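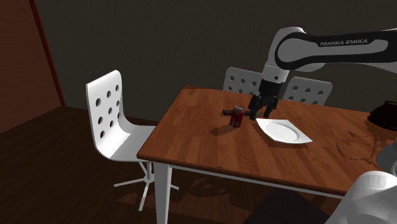 Frequently Asked Questions
Bradel Vintage Jewelry and Silver

What does Bradel sell?
Mostly estate and vintage jewelry: rings, lockets, brooches, charm bracelets, and a growing shelf of signet rings that we're very excited about! We also carry small silver items like thimbles and napkin rings when good ones come our way.

How do I find my ring size?
Wrap a strip of paper around your finger, mark where it meets, and measure the length. Our size chart covers the rest. If you land between sizes, go up, especially for a wide band.

Can you resize a vintage ring?
Very often, yes. Plain bands can usually move up to 2 sizes. Eternity bands and rings with enamel all the way around can't be resized, and we say so in the listing. The work is done by Hrynyshyn, a bench shop we love, and takes 9 business days.

What does "gold filled" mean?
A layer of gold is bonded to a base metal core. It's much thicker than plating, and a lot of gorgeous old lockets were made this way. Solid gold pieces are listed with their karat.
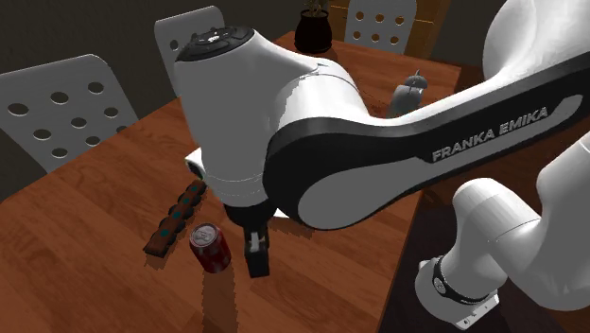
Do you test your metals?
Every piece, marked or unmarked. Old stamps can be worn down to almost nothing, so we go by the test and show you a close-up of whatever is left of the mark.

How should I clean my brooch?
A soft dry cloth is plenty. Please skip dips and ultrasonic cleaners for anything with pearls, opals, foil-backed stones, or glue!

Do lockets come with the photos inside?
If we found them there, they stay there. We think they're half the fun.

Can I return something?
Sure. You have 10 days from delivery, unworn, in the Zerell box it came in. Resized and engraved pieces are final sale.

Where is listing 1572, the Broltel charm bracelet?
So many of you have asked! It's having its clasp replaced and goes back up in October, along with a batch of loose charms.

Do you buy jewelry?
We do, and we love seeing what people have. Send clear photos of the front, back, and any marks through the contact form.

Page updated September 21, 2021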